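Nevoton Kitchen Chores: Breakfast Set
Data card, version of February 2023
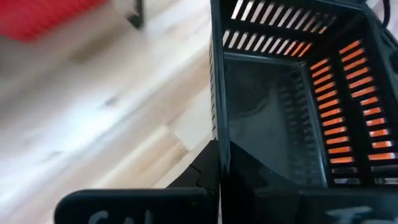
Wrist camera over the toaster, heating elements on.

Summary

Nevoton Kitchen Chores is a collection of recordings in which a robot arm tries to do small household jobs. The Breakfast Set is the second part. It covers the toaster: putting bread in, pushing the lever, taking toast out, and bringing it to a plate. The work was done at Dreminside, in a normal apartment kitchen and the room next to it.

We made this set because we wanted an honest answer to a question that visitors ask us often: can a machine make breakfast yet? Our answer today is "sometimes, if a person has prepared everything." The details are below.

What is in the set

Each recording is one attempt at one task. It contains the wrist video, the joint positions, the opening of the gripper, and a short text label. The label says which task was tried and how it ended. We use four labels for the end: done, done with help, dropped, stopped by operator.

The failed attempts are kept. In the first part we removed them, and later we regretted it, as the failures were what most people asked for.

How it was recorded

An operator moved the arm by hand control for the training part. For the test part the arm moved alone, with a policy trained on the first part and on the Breakfast Set together. An attempt was stopped after 60 seconds, also when the arm was close to finishing. All times in the files start at the first movement of the arm.

The toaster stayed plugged in and the operator stood beside the switch of the power strip. Please do the same if you repeat the work. A gripper finger should not go into a slot while the elements glow. The policy does not know this rule, and the depth of the slot is difficult for it to judge from the wrist view.

Results for the test part

Inserting bread: 43 percent done without help.
Pushing the lever: 30 percent.
Taking toast out: 18 percent.

Bringing toast to the plate was tested only after the toast had been taken out by a person, so we do not give a number that could be compared with the others.

The lever gave a lower result than we expected. It is small, and on most approaches the fingers hide it from the wrist camera -- the arm then presses on the housing and waits. Toast is hard for a different reason. It is stiff but breaks at the edge, and the part which stands out of the slot is often too short for our fingers.

Known limits

Only one toaster model was used. We do not expect the results to hold for a toaster with a different slot width.

The video is blurred when the arm turns fast. We did not correct this.

Glowing elements are very bright compared with the dark inside of the slot. Color values in this region should not be used to guess the temperature.

Bread was sliced by machine, from one bakery (Aigner). Home-cut slices were tried in October and got stuck so often that we left them out.

In a few labels "done" and "done with help" are mixed up. Corrections are welcome.

Intended use

The set is meant for research on grasping and on contact with household objects. It is not enough for building a product that runs in a kitchen without a person present. Please do not use the results as a comparison between brands of toasters.

Related sets

The first part (cups and plates) uses the same file layout. A third part about the shop floor, recorded with the packing table at Vasthorpe, is in preparation -- the labels will be different there.

Contact

Meinrad Oberholzer keeps the files and answers questions about the labels. When you report an error, please write the number of the recording and the time at which you saw the problem.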